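The Wooden Desk and Friends: Our Office in Pictures

Posted 4/1/23

Hello again! We've been at Wodelance for a while now (Divina Salazar moved away in March and misses us, or at least misses the coffee). The office is mostly desk. I love this desk! I spent 38 dollars on oil and rags for it over the winter and I regret nothing. Click through to the Jornlow album if you want the older ones from before we had any furniture.

The brown wooden desk and the printer corner

I wanted a warm brown in with all the white, and the reddish grain does that nicely against the tile. The printer gets the white desk, along with the little green plant and a few bottles and bits. Sarmīte Toom waters the plant and I take the credit.

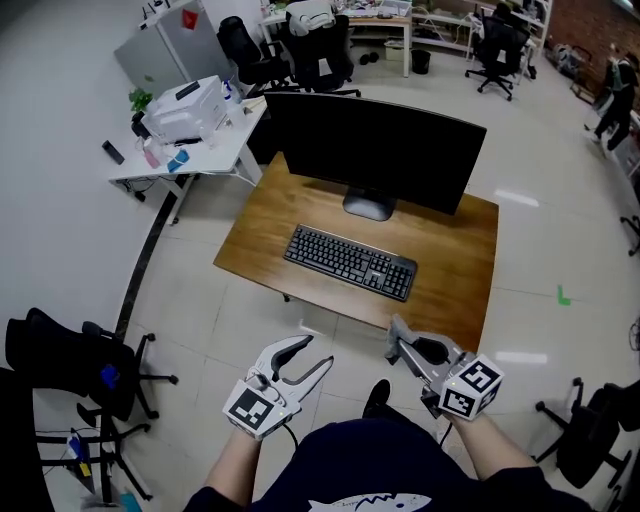 The keyboard

Black, plain, and a bit of a crumb trap. I clean ours with a soft dry cloth first and then a barely damp one, and I go along the rows the long way so I don't keep knocking Caps Lock. Sarmīte does hers key by key with a cotton swab, which takes her an entire game of Uno (the rest of us play, she swabs).
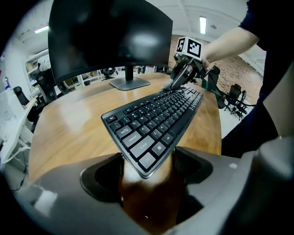 Black keys on honey-brown wood, my favorite combination in the building.

The long view

People ask about the legs more than anything else. They're black hairpins, nice and thin, and sweeping under them is so easy compared with the old block of a thing we had before. My one complaint is that every cable shows. There's a tangle under the printer desk that I keep promising to deal with, 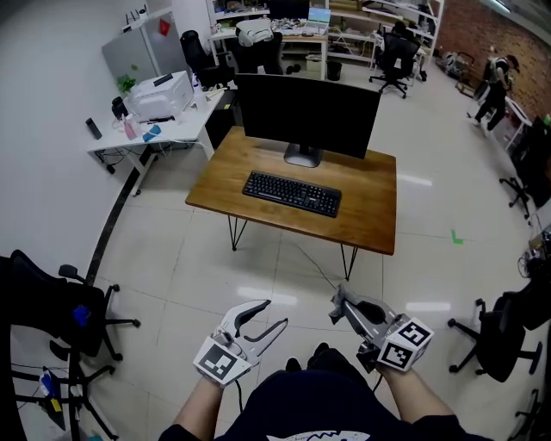
and I did buy a pack of 9 cable ties at Mercado for exactly that, then used four of them on my bike. So the tangle is still a tangle. Next month, maybe! The brick wall at the far end I wouldn't change for anything, even though it sheds a little red dust when the door slams.

Wood, cloth and monitor

A piece of gray cloth is the best thing I own for the wood. It's soft, it doesn't leave lint, and it goes through the wash fine as long as I skip the fabric softener. The silver-gray base of the monitor is good at collecting dust too, so I do that at the same time.
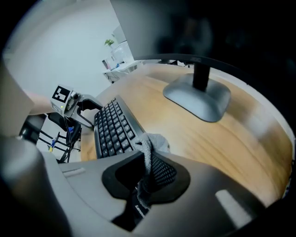 How often do you oil a wooden desktop?

Every seven weeks or so in winter when the heating is on, and less in summer. Put it on thin, leave it overnight, and wipe off whatever is left in the morning before the keyboard goes back.

More pictures when the cables are done. Divina, come visit!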